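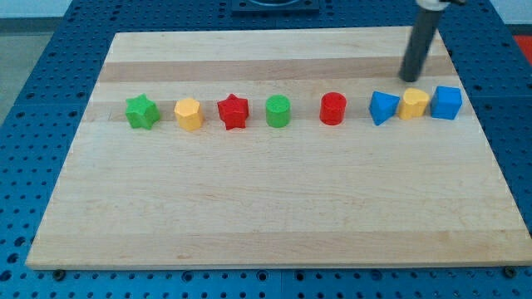 How do I oil a wooden cutting board for the first time?

Wash it by hand, stand it on edge overnight, and wipe on food-grade mineral oil until the wood stops taking it in. Leave it for a few hours, then wipe off whatever is still on the surface. Do this once a day for the first three days.

Shop > Kitchen Boards > Care and Repair > FAQ

How often does it need oil after that?

Once a month if you use the board most days. A board that comes out only for bread can go longer. Drip a little water on it. If the water beads up, the board is fine. If it soaks in and leaves a dark spot, oil it that evening.

Can I use olive oil or another cooking oil?

Please don't. Cooking oils go rancid inside the wood and the smell is very hard to get out. Plain mineral oil from the drugstore works as well as anything we sell. Walnut oil does harden over time, but we don't use it in the shop on account of nut allergies.

What is the difference between board oil and board cream?

Oil goes in deep. Cream is oil with beeswax melted into it, and it sits nearer the surface. Use oil first and cream second. Cream on a thirsty board looks good for a week and then looks dry again.

Can the board go in the dishwasher?

No. Boards that have been through a dishwasher are the most common thing we see on the repair bench. The heat opens the glue joints, and a joint that has opened all the way through has to be cut apart and glued again. The warranty doesn't cover it.

How should I wash it?

Hot water, dish soap, and a brush or sponge. Wash both sides even if you used only one, because a board that is wet on one face and dry on the other will cup. Dry it with a towel and stand it up so air can reach both faces. Don't leave it in the sink.

Is wood safe for raw meat?

Yes, if you wash it right away and let it dry fully. Most of our customers keep one board for meat and another for everything else, and we think that's the simplest way to do it. Throw out or resurface any board with cuts too deep to scrub clean.

My board smells of onion. What can I do?

Cover it with coarse salt, rub it with half a lemon, leave it for ten minutes and rinse. You may have to do it twice. Oil the board once it's dry, as the salt and lemon pull some of the old oil out.

My board rocks on the counter. Is it ruined?

Usually not. Lay it with the hollow side down on a dry towel and leave it for a couple of days, away from the stove. If it still rocks after that, bring it in and we can plane it flat, provided it's thick enough to lose a little.

Can I sand it myself?

Yes. Start with 80 grit if the cuts are deep, move to 120, and finish at 220. Wipe the board with a damp cloth, let it dry, and sand lightly once more — this takes down the fuzz that water raises. Then treat it like a new board and start the oiling over.

Do you resurface boards made by other shops?

We do. Arturo Grasso looks at each one before we quote a price. We can't take bamboo, boards with metal inlays, or anything longer than 30 inches, which is as much as the planer table will support.

How long does a repair take?

Plan on 2 weeks, and longer in November and December. Glue repairs take more time than flattening, and we won't rush the clamping.

Where do I drop it off?

At the Proltbridge shop, Tuesday through Saturday, by 4 p.m. Tape a note to the board with your name and phone number. If you can't get here during those hours, call and ask for Boris Angelovski — he can arrange a later pickup.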